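Aravind Chowdary keeps his equipment budget in a spreadsheet with 16 rows, and he can tell you which of them he got wrong. He runs the test kitchen group at Mudari, where robot arms practice cooking and food prep jobs. We talked on 3/26/22, while he was putting together the request for the coming fiscal year.

The first surprise for most people, he said, is how little of the money goes to the arm. "Everybody asks what the arm costs. I get one quote for that and it's done in an afternoon. The hand is a separate quote. The mounting, the cables, the spare connectors, the service plan — those are all separate lines, and they keep showing up through the year."

Mudari looked at 2 suppliers for its current setup, Islow and Pyo. Pyo came in lower on the purchase price. Chowdary went with Islow after asking both companies how long a replacement finger would take to arrive. "Islow said 7 business days and put it in the contract. Pyo said it depends. I can't plan around that. If the hand is down, I still have people on payroll and food in the fridge."

He now budgets for 2 hands per arm and treats the second as part of the purchase. In the first year he left it out, and the group lost most of May waiting for a repair.

Kitchen supplies get their own section of the spreadsheet. Chowdary buys ordinary housewares: saucepans, measuring cups, jars, a portable induction cooktop. "We buy the same things you'd buy for an apartment. I did price out lab containers once. They cost more and they don't teach us anything, since the arm has to deal with regular jars in the end." Groceries come out of a different account, which he said took longer to get approved than the arm did.

Cable management was another line he underestimated. The group started with zip ties and still uses them. He has a quote from Dedell for a proper sleeve kit and hasn't decided. "It's a nice kit. You have to take half of it apart to change one cable, though, and we change cables a lot."

Asked what he would tell a group buying its first arm, he said to get the repair terms in writing and to hold back part of the budget until the thing has been running for a few months. "You don't know what you need yet. I bought a second table before we had the first one set up. It's in storage."

His request is due at the end of the month. The sleeve kit is on it for now, marked optional.

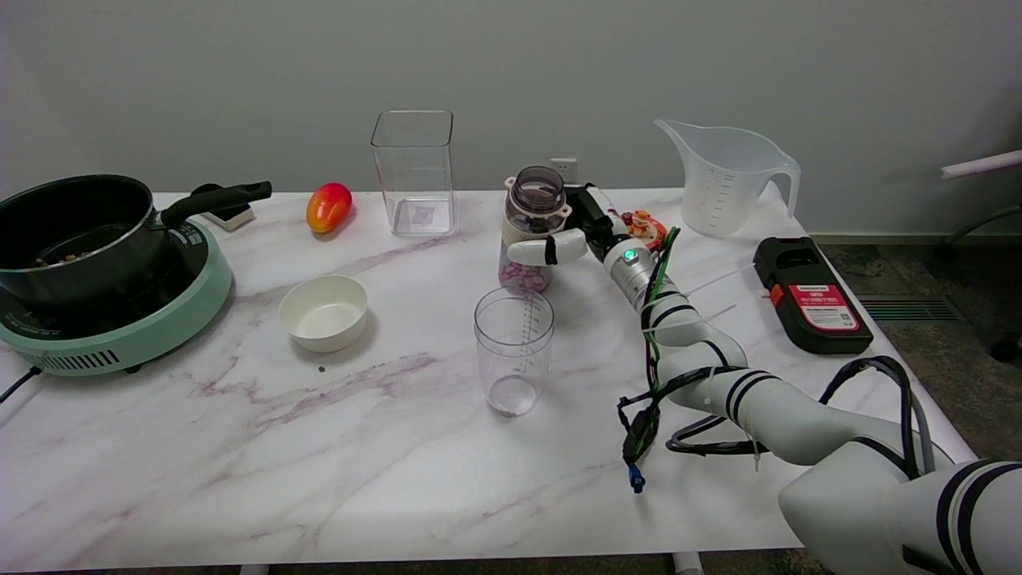
An arm at work with a clear plastic jar in its hand, beside the measuring cup and the induction cooktop.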